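Search minutes Enter keywords
Filed under: Equipment upkeep, Hand-held grippers

Minutes - gripper maintenance, Misberg bench
April, 2.15 pm

Present: Ankica Begović (chair), Sushil Sisodia, Justinas Raudsepp
Apologies: Lejla Halilović

1. Previous minutes accepted. Colour coding of the cables carried over again.

2. Finger wear. Sushil reported whitish scuffs at the finger tips of the hand-held pair. He wants the tips wiped down before each session and the screws checked every 200 cycles. Justinas prefers a weekly check - left with Ankica. Soap dish task stays on the list. 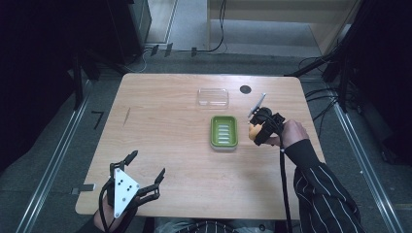
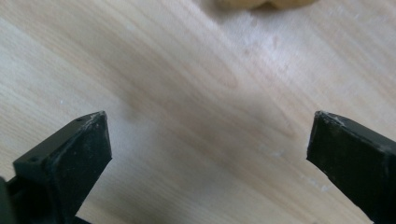

Bench with both grippers in hand; second picture, finger tips close up, open.

3. Cables. Both grippers to be unplugged before anyone works on the fingers. Justinas to look at strain relief where the cable leaves the body.

4. Spares. Quote from Geagea is $872 for finger sets, freight included. Skallar has not replied. Agreed to order from Geagea if nothing is heard by the end of the month.

5. Logbook. Entry 44 has no initials. Sushil to find out whose it is.

Actions: Sushil - wipe-down note and logbook. Justinas - cables. Ankica - check interval, spares order.

Closed 2.50 pm.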